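Boat trip from Skaltcombe to the Dondanent coves

We took the full-day boat trip out of Skaltcombe on a Monday in May, two adults, booked a week ahead through the Proltis website. It goes along the cliffs to the lighthouse, across to the island of Dondanent, and then to three coves on the sheltered side before coming home. These are my notes, written up for anyone thinking of doing the same one.

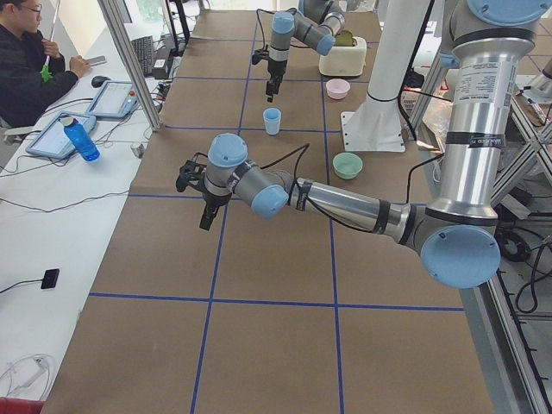
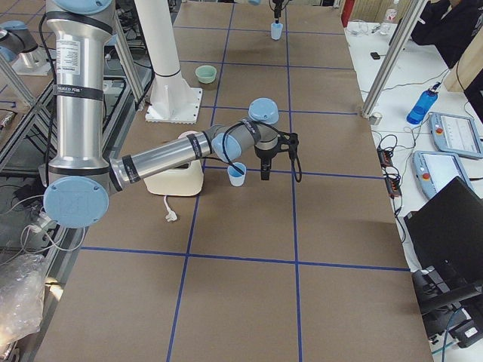
The boat is called the Yoon. She is a wide, fairly slow motor boat with an open deck at the back, a covered section in the middle and a small raised area at the front where you can lie down if you get there first. There is one toilet, down three steep steps. It was clean in the morning and less so by the afternoon.

Getting to the harbour

Skaltcombe has two car parks. The one by the harbour is short stay only, so it is no use for a day trip. The long stay one is at the top of the hill by the football ground, and the walk down takes ten minutes. Coming back up takes longer. The machine takes cards but it was slow, with a queue in front of it, and I would allow extra time.

If you come by bus, get off at the church and not at the last stop. The last stop is the new marina, on the far side of the river, and you have to walk back round by the bridge.

Check-in is at a wooden hut on the east quay. They ask you to be there at 8.30 for a 9.00 departure. We were given a paper wristband each and told to wait by the steps. We left at 9.15 after one late family had been let on.

The lighthouse

The first leg is along the cliffs with the land on your right, so sit on the right if you want the view. On the way back it is the other way round. The crew member with the microphone gave a short talk at the start, mostly safety, and then pointed things out as we passed them. You can hear it well under the cover and hardly at all at the front.

There is an old quarry with a loading chute that comes straight out of the rock, and after that a long stretch with no houses at all. We saw plenty of shags and two seals, one of them asleep on a ledge just above the water. The boat slowed down but kept its distance.

The lighthouse stands on a low rock joined to the mainland by a causeway at low tide. You don't land. The boat goes round it once, slowly, and then turns out towards the island. This was the only rough part of the day. There is a current off the point and for a quarter of an hour the boat rolled a good deal. Several people went quiet and one was sick over the side. If you are at all prone to it, take a tablet at breakfast and sit low down in the middle.

Dondanent

We tied up at the island jetty at 10.40 and had an hour and a half ashore. There is a landing fee, but it is included in the ticket. Proltis say this on their site, though not very clearly, and a couple ahead of us were trying to pay again at the gate.

The island has one path that goes all the way round and another that goes straight up to the old signal station. There are 421 steps on the second one according to the board at the bottom, cut into the slope and edged with slate. We did that one first. It took us twenty-five minutes with stops. The top is flat and windy, with a low wall to sit behind, and you can see the coves you will be visiting later and most of the coast back to Skaltcombe.

The signal station itself is shut. You can look through the windows at the front room, where there is a desk and a set of shelves. A board outside explains how the flags worked, and it was better written than most of these boards are.

We came down and had time for part of the round path, as far as the spring. Past that point the path was roped off for nesting birds and will stay closed until the end of the summer. So if you were planning to walk the whole circuit, you can't at this time of year.

The kiosk by the jetty sells tea, coffee, cold drinks, crisps and a bean pasty. The pasty was good. It is cash only. There are toilets behind it and a tap for filling bottles.

Lunch

Lunch is served on board once the boat is anchored in the first cove. You choose when you book, either the chicken or the vegetable rice, both with salad, bread and a piece of melon. I had the rice and it was hot and there was enough of it. The chicken was on the dry side. Water is free all day and other drinks go on a tab, which you settle before you get off.

There are not enough tables under the cover for everyone to eat at once. We ate on the side bench with the plates on our knees.

The coves

The first cove is the biggest and has a sandy bottom, so the water is very pale and clear. You get in by a ladder at the back of the boat. It was cold. I stayed in for ten minutes and was glad to get out, and the people in wetsuits stayed in for the whole stop. It is a short swim to the beach, and when you get there the beach is narrow and stony. Wear something on your feet.

The second cove is the one for snorkelling. Masks and snorkels are lent free but you have to ask for them, and the small sizes ran out. There are no fins. Keep to the left-hand side, along the foot of the rocks, where there is weed and a good many wrasse, and spider crabs further down. In the middle there is only sand. The crew put out a line of orange buoys and ask you to stay inside it. Someone was called back twice.

There is a cave at the back of this cove and the boat's dinghy takes people in, six at a time. It costs extra and you pay on the day. We went. It lasts ten minutes, you go in as far as a small shingle beach, turn round and come out again. The light on the roof of the cave is very nice when the sun is on the water outside. I wouldn't say you have missed anything much if you decide against it.

The third cove is hardly a stop. The anchorage was already taken by three yachts, so we went in, turned and stayed for fifteen minutes with the engine running. No swimming. I gather from other reports that this happens often, and in August it may be the same at the second one too.

Coming back

The return is direct, without the detour round the lighthouse, and takes an hour and ten minutes. The wind had gone round behind us by then and it was smooth all the way. Most people slept. They came round with biscuits and tea, which was a good idea because after the swimming everybody was cold. We were back on the quay at 5.20, twenty minutes after the advertised time.

I had a long-sleeved top and a light waterproof and wore both. It can be warm in the town and quite different out past the point.

Booking and cost

We booked online. You get a reference number by email and you need to show it at the hut, on paper or on a phone. Ours went to the spam folder. There is no phone signal on the east quay to speak of, so save it before you walk down.

Ticket prices change with the month and May is in the cheaper band. The price covers the boat, lunch, water, the landing fee and the loan of masks. It doesn't cover other drinks, the cave or the car park. They will move your booking to another day free of charge if the sea is too rough, or refund it, but the decision is only made at 7.00 on the morning itself. If you are travelling any distance, it makes sense to stay in the town the night before.

Dogs are allowed on the boat but not on the island, so in practice leave the dog behind. Pushchairs have to be folded and left at the hut. The boat isn't suitable for wheelchairs, as there are steps down from the quay and the ladder at the island jetty can be steep when the tide is low.

Would we go again

Yes, though probably in September, when the water should be warmer and the whole of the island path should be open. For the views I would choose the island over the coves, and there is a half-day trip that does only Dondanent and the lighthouse for a good deal less money. It leaves at 1.30 from the same quay. If swimming is what you are after, take the full day and bring your own mask.

In Skaltcombe afterwards we ate at the fish place on the corner opposite the lifeboat station. It has a few tables inside and a hatch for takeaway. The queue for the hatch was long but moved quickly, and there are benches along the harbour wall. The last bus up the hill goes at 7.10.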